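Search this site Enter keywords Go

The Climincombe Tinkerer
November – by the newsletter editor

Will it do the dishes? Not this year

Every spring somebody at our monthly meeting asks when they can buy a machine to do the housework, and every spring I say soon. I've been saying soon for seven years now. My dishwasher is older than that and still waits for me to load it, like a lord.

So I went along to the open day at Komden, where the Ristix project has been trying to teach an arm to clear a desk. Tidying is harder than welding, apparently. A weld stays where you put it, while a household leaves a sponge beside a bowl and expects everyone to know which one goes back in the kitchen. There's also the matter of the drawer, where all cables go to retire.
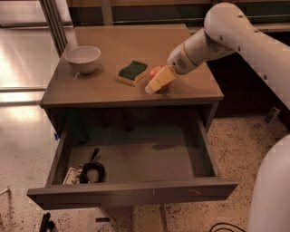
The arm at work on the yellow block, drawer open. Sponge and bowl also on the desktop.

I asked how long a desk takes. On a good run, two minutes an item, and the team reckons it has done about 300 practice runs to get there. My teenager can do the lot in one sweep of the forearm, though I wouldn't call the result tidy either.

To be fair, the thing doesn't sulk, and it doesn't ask for petrol money. A Zacharopoulos rival is promised for next year with a softer grip, meant for crockery. I'll believe it when it meets my good gravy boat – and I'll be holding the boat.

Next month: secondhand bench grinders, and whether yours is trying to kill you.

Contact the editor | © Climincombe Tinkerer | Back to top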